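Zutenton Pick Planner

Software for mixed bin picking, from Zutenton

Overview
Products
Pick Planner
Downloads
Contact

Pick Planner is a planning program for robots that take single objects out of a bin. It reads the depth data, proposes grasps, checks every proposal against the bin walls and the arm, and sends one complete motion to the controller. It needs no CAD model of the objects. You can put things in the bin that the program has never met before, and it will still make a proposal for them.

We made it for laboratories and small factories where the content of the bin changes often. If you pick the same metal part all year, a model-based program will probably serve you better, and we will tell you this when you write to us.

How a pick is planned

The perception module separates the objects and gives to each of them a height and an outline. For every object the planner then makes up to 40 grasp candidates. A candidate is removed when the fingers would touch a wall, when the wrist would come too near to the rim, or when the arm cannot reach the pose with a safe elbow position. The candidates which stay are ranked, and the best one is sent. You can see the full list in the Nista viewer, with the reason for each rejection written next to it.

Objects close to a wall are the difficult ones. For these, the planner can tilt the tool up to 30 degrees from vertical and try again. Tilt is off by default, please switch it on only after you have measured your cables and hoses. The cable bundle is part of the collision model - you enter it as a chain of capsules in the tool file, with some extra room for the loops at the wrist.

What is included

Perception module and grasp planner
Nista viewer, for live view and for replay of saved picks
Tool file editor
Two-bin mode: pick from one bin, place in the other, change direction when the first is empty
Python interface, with commented scripts
Driver for KUKA arms. For other arms, please ask us before you order.

Requirements

Linux computer with a separate graphics card
Depth camera, fixed or on the wrist
Parallel gripper or two-finger gripper
Bins fixed so that they cannot move. Normal bar clamps on the bin edge are enough for this.

Release 4

The collision check now runs while the arm is still moving back from the last pick, so the waiting time between two picks is shorter. The tool file editor accepts long, thin fingertips, which many users asked for. Saved picks from release 2 can be opened in the viewer, but they cannot be planned again.

Known limits: transparent objects are often missed. Very flat objects on a shiny, scratched floor may be joined with the floor, and in this case it helps to record the empty bin again (menu Bin, then Learn floor).

License and support

One license is valid for one robot. Updates are free until the next May after your purchase. Technical questions are answered by Tarcísio Peixoto, who wrote most of the planner. Please attach the log and your tool file to the message.

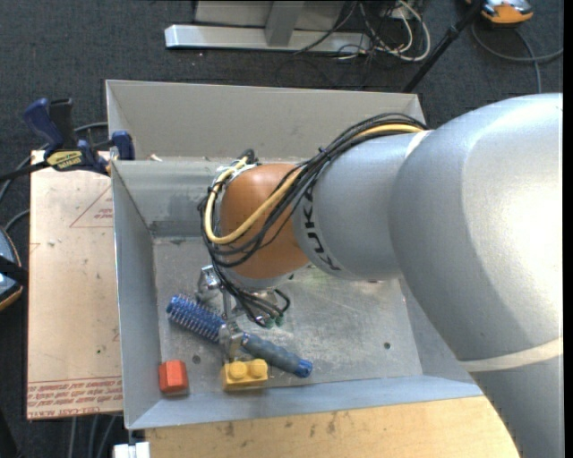
KUKA arm with a metal gripper over a round hairbrush, a toy brick and a small block.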